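작업실 책상 배치 변경과 화이트보드 위치 정리

2022년 6월 4일

5월 내내 미루던 작업실 배치 변경을 마쳤다. 같은 구조의 방을 쓰는 사람에게 참고가 될 수 있어 치수 측정, 책상 위치, 의자 배정, 케이블 경로, 화이트보드 순으로 적는다. 예산은 거의 쓰지 않았고 기존 가구를 그대로 사용했다. 새로 산 것은 케이블 타이와 의자 바퀴용 부품뿐이다.

변경 전의 문제는 두 가지였다. 첫째, 책상이 방 중앙 쪽으로 나와 있어서 뒤로 지나갈 때마다 앉은 사람이 의자를 당겨야 했다. 둘째, 전원 케이블이 통로를 가로질렀다. 바닥용 덕트를 붙여 본 적도 있으나 의자 바퀴가 넘어갈 때마다 덕트 끝이 들렸고, 한 달을 못 버티고 떼어냈다. 접착제 자국을 지우는 데 반나절이 걸렸다.

치수 측정

줄자로 벽 길이를 먼저 쟀다. 벽 길이만 재고 가구를 옮기면 대체로 실패한다. 걸레받이 두께, 창틀이 튀어나온 깊이, 콘센트에 플러그를 꽂았을 때 필요한 여유를 따로 재야 한다. 우리 방은 걸레받이 때문에 책상 다리가 벽에 완전히 붙지 않는다. 상판 뒤쪽에 좁은 틈이 남는데, 이 틈으로 케이블을 내리기로 했으므로 막지 않았다.

측정값은 모눈종이에 옮기고 가구는 종이를 오려서 올려 보았다. 배치 프로그램을 쓰라는 의견도 있었지만 가구 수가 적은 방에서는 종이가 빠르다. 같이 방을 쓰는 Arash Babaei는 안을 세 개 냈고 나는 두 개를 냈다. 최종안은 Arash의 두 번째 안에서 화이트보드 위치만 바꾼 것이다.

책상

흰 책상은 창이 있는 안쪽 벽을 따라 붙였다. 다리가 가는 금속제라서 상판 아래로 발을 뻗기 쉽고 청소기 헤드도 들어간다. 서랍장을 아래에 넣자는 안은 기각했다. 서랍장이 들어가면 다리 사이로 의자를 밀어 넣을 수 없고, 의자를 밀어 넣지 못하면 통로 폭을 확보한 의미가 없어진다.

모니터는 창 아래쪽 책상 위에 두었다. 창을 등지는 모니터는 화면 뒤가 밝아져 눈이 피로하다는 지적이 있다. 맞는 말이다. 다만 측면 벽으로 옮기면 모니터 케이블을 연장해야 하고 책상의 긴 변을 쓸 수 없다. 당분간은 오후에 화면 밝기를 올려서 쓰고, 여름 동안 견딜 만한지 보고 다시 판단하기로 했다. 차광 필름도 후보에 있으나 아직 주문하지 않았다.

상판 위에 상시로 두는 물건은 모니터와 입력 장치로 제한했다. 서류, 공구, 충전기는 사용 후 치운다. 규칙을 정한 뒤 첫 주에 두 번 어겼고 두 번 다 내가 어겼다.
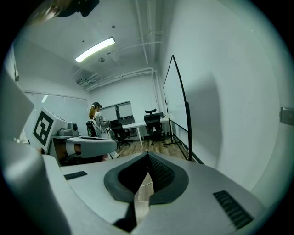
의자는 검은색 메시 등받이 제품으로 통일되어 있다. 색은 같지만 상태는 제각각이다. 바퀴에 머리카락과 실밥이 감겨 잘 구르지 않는 것이 있어서 배치 변경과 함께 전부 분해했다. 작업 순서는 다음과 같다.

의자를 뒤집어 좌판을 바닥 매트 위에 놓는다.
바퀴를 축 방향으로 곧게 당겨 뺀다. 비틀면 소켓이 벌어진다.
칼날이 짧은 커터로 감긴 실을 축과 나란하게 자른다.
핀셋으로 잔여물을 꺼내고 마른 천으로 축을 닦는다.
축에 실리콘 윤활제를 소량 바르고 다시 끼운다.

의자 하나에 바퀴가 5개 있으므로 시간이 꽤 든다. 윤활제는 Kela 제품을 썼다. 많이 바르면 먼지를 다시 끌어모으므로 면봉 끝에 묻는 정도가 적당했다. 소켓이 헐거워진 바퀴 2개는 Tarkley의 교체품으로 바꾸었다. 축 지름이 맞는지 확인하지 않고 주문하는 바람에 한 번 교환했다. 축 지름은 노기스로 재야 하고, 줄자로 재면 틀린다.

머리받침이 높은 의자는 화이트보드 쪽에 배정했다. 책상에 바로 붙어 앉는 자리에서는 등받이가 높으면 뒤를 돌아보기 불편하고, 보드를 보면서 오래 이야기하는 자리에서는 머리받침이 쓸모가 있다. Arash는 의견이 달랐지만 본인이 앉을 자리가 아니어서 논의는 짧게 끝났다.

바닥과 케이블

바닥은 나무 바닥이다. 가구를 끌면 자국이 남으므로 책상은 들어서 옮겼고, 들기 어려운 구간에서는 다리 밑에 접은 담요를 깔았다. 펠트 패드는 옮긴 다음에 붙였다. 옮기기 전에 붙이면 이동 중에 밀려서 접착면이 드러난다. 예전에 Falano 패드로 그렇게 했다가 마룻바닥에 점착 성분이 줄무늬로 남은 적이 있다.

케이블은 벽을 따라가는 것을 원칙으로 했다. 멀티탭을 상판 아래에 고정하고, 여기서 나오는 선은 책상 뒤쪽 틈으로 모아 내린다. 타이는 완전히 조이지 않는다. 선을 하나만 빼야 할 때 묶음 전체를 자르게 되기 때문이다. 벨크로 타이가 이런 면에서 낫지만 먼지가 붙는다. 눈에 보이는 쪽은 플라스틱, 자주 손대는 쪽은 벨크로로 나누었다.

가는 흰색 케이블은 예외로 남았다. 벽을 따라 돌리기에는 길이가 모자라고 연장선을 물리면 접점이 하나 늘어난다. 쓰는 동안만 바닥에 두고 끝나면 감는 것으로 정했다. 완전한 해결은 아니다. 흰색 선은 나무 바닥 위에서 눈에 잘 띄어 발에 걸릴 가능성이 검은 선보다 낮다는 정도가 위안이다.

화이트보드

이번 작업에서 가장 오래 걸린 부분이다. 보드가 크고 검은 테두리와 지지대가 딸려 있어, 종이 위에서는 어디든 들어갈 것 같아도 실제로는 놓을 곳이 한정된다. 검토한 위치는 세 곳이었다.

창 옆은 자연광이 보드 표면에 반사되어 비스듬한 각도에서 글씨가 읽히지 않았다. 책상 맞은편은 읽기에는 가장 좋았으나 통로가 좁아졌다. 마지막으로 남은 곳이 문 근처 벽이다. 이쪽 벽은 위가 밝은 회백색이고 아래가 청회색으로 나뉘어 있으며, 그 아래쪽에 은색 금속 손잡이가 달려 있다. 보드를 벽 쪽으로 밀면 손잡이를 잡는 손이 지지대에 닿을 수 있다. 그래서 보드 끝과 손잡이 사이에 주먹 하나가 들어갈 공간을 남기는 것을 조건으로 이 자리를 골랐다.

지지대 위치는 마스킹 테이프로 바닥에 표시했다가 일주일 뒤에 떼었다. 그 사이에 보드를 두 번 밀어서 위치가 어긋났는데, 두 번 모두 보드를 지우면서 한쪽으로 힘을 준 것이 원인이었다. 지울 때 반대편 테두리를 손으로 잡으면 밀리지 않는다. 지우개는 Espinoza 제품을 쓰고 있으며, 오래된 자국은 알코올을 묻힌 천으로 닦는다. 알코올을 자주 쓰면 표면 코팅이 상한다고 해서 월 1회로 제한했다.

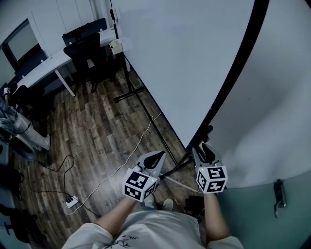 화이트보드와 지지대, 오른쪽은 손잡이가 달린 벽 아래쪽.

보드 아래 바닥은 비워 두는 것이 원칙이다. 가방이나 신발을 지지대 옆에 두면 보드 앞에 섰을 때 발 디딜 곳이 줄어든다. 벽걸이 고리를 달면 해결될 문제지만 벽에 구멍을 내려면 건물 측 허가가 필요하고, 접착식 고리는 가방 무게를 견디지 못했다. 8시간 만에 떨어졌다. 제품 설명의 허용 하중은 매끈한 타일 기준이라 도장된 벽에는 그대로 적용할 수 없다.

사용 후 점검

옮긴 뒤 확인한 항목은 통로, 문, 소음이다. 의자를 책상에 밀어 넣은 상태에서는 사람이 짐을 들고 지나갈 수 있다. 의자가 나와 있으면 몸을 약간 돌려야 한다. 손잡이는 지지대와 간섭 없이 끝까지 내려간다. 소음은 예상하지 못한 항목이었는데, 책상을 벽에 붙이니 타이핑 진동이 벽을 타고 옆방에 들린다는 이야기를 들었다. 책상 뒷면과 벽 사이에 얇은 고무판을 끼운 뒤로는 연락이 없다. 고무판 두께는 3밀리미터다.

남은 일은 차광 필름 결정과 흰색 케이블 교체, 그리고 모눈종이 도면을 정리하는 일이다. 도면은 다음에 책상 높이를 바꿀 때 다시 쓸 수 있어 보관한다. 펠트 패드는 한 달 뒤에 책상을 들어서 밀린 것이 있는지 확인할 예정이고, 상태가 나쁘면 재질을 바꿔서 다시 적겠다.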